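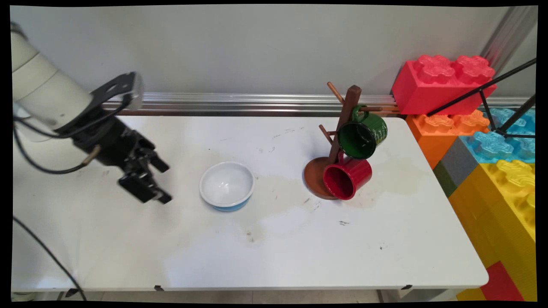

Dwynwen thinks we should drop the third evening from the series, and she wrote it to me before I had even opened the notebook. Her reason is that people at Troltarton came for the first two and then stayed home. I am not sure yet.

Notes, May, 4:15 pm. Bench work for the joint sermon series of the Plarkby and Vatimdale churches.

Sound: the recording from Vatimdale has a hum under the pastor's voice. I cut everything under 100 Hz and it is better, but the psalm now sounds thin. I keep both versions in the folder "Ruddock".

Length: the talk on Romans runs 41 minutes. We had agreed on 25 for the home groups. I marked two places to cut, the story of the ferry and the long greeting. The prayer stays complete.

Subtitles: first part done. I must check the spelling of "Habakkuk", I wrote it in three ways.
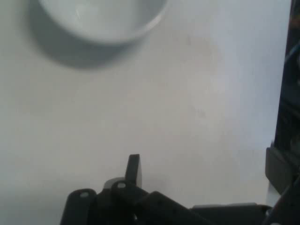 Trefor Probert answered in the afternoon that the ferry story is the only part his group will remember, so please cut the greeting and leave the ferry. Then we land at 36, still too long. Maybe he can introduce it himself and we take away the opening hymn.

Leaflets: 700 ordered, the printer asks for the final text. The Welsh page is missing one Bible reference. Dwynwen, can you look? It is the verse after the second question.

Still open: who reads at Plarkby, and if the third evening stays. I left the subtitle file unlocked.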